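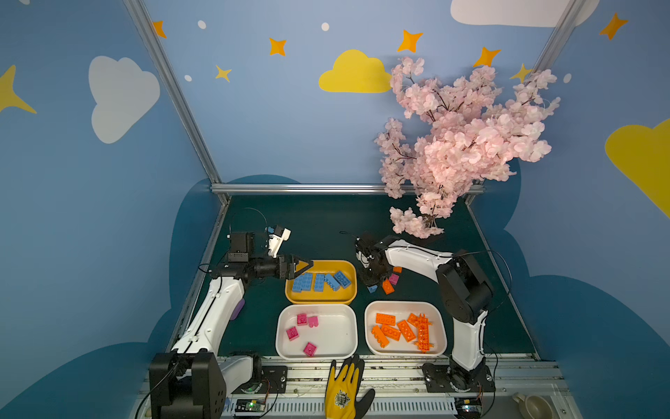

## Week 3 handout: sorting, or where does the odd brick go?

Hi all – these are my notes from the sorting session, tidied up a bit for anyone who missed it. You'll need them for the short write-up, so please don't leave them at the bottom of your bag until November!

I always start this unit with toy bricks. I've tried buttons, I've tried seed packets, and one year I tried spoons (never again), but bricks are the thing everybody has an opinion about. Look at how the trays are filled: light blue in the yellow one, pink in one of the white ones, orange in the other. Color is the rule, and you got it without my saying a word. You may also have noticed that the tray's own color has nothing to do with what's inside it. I like that, and half of you hated it.

### Terms to know

- **Key** – the one feature you sort by. Color, in our case.
- **Class** – everything that shares a value of the key. All the pinks, say.
- **Remainder** – whatever hasn't been put anywhere yet. There are a few loose bricks on the green tabletop, orange, pink and blue among them, so we have a remainder.
- **Order within a class** – how things sit once they're in. The blue bricks lie side by side with their studs up, while the orange ones are in a loose pile with a long plate at an angle. Same key, very different tidiness.

### Does the pile count as sorted?

We argued over this one for ages. My view is yes, it's sorted, it just isn't arranged. If I ask you for an orange piece you know which tray to reach into. If I ask for the long plate, you still have to look.

Now swap the key to size. The long orange plate leaves its friends, the small loose bricks probably end up together, and the three trays may not be enough. Try it at home with whatever you've got (pasta is fine, so are socks).

### For the write-up

1. Pick a drawer or a box with at least 23 things in it.
2. Sort it by one key and write down the classes.
3. Put the remainder somewhere you can see it and describe it in a sentence or two.
4. Sort everything again by a second key. Which items moved?

465 words is the limit, and I do stop reading there. Reading is the Hartley chapter, pages 84 to 97 – skip the bit on library shelves, we'll get to it with the Ollstead material.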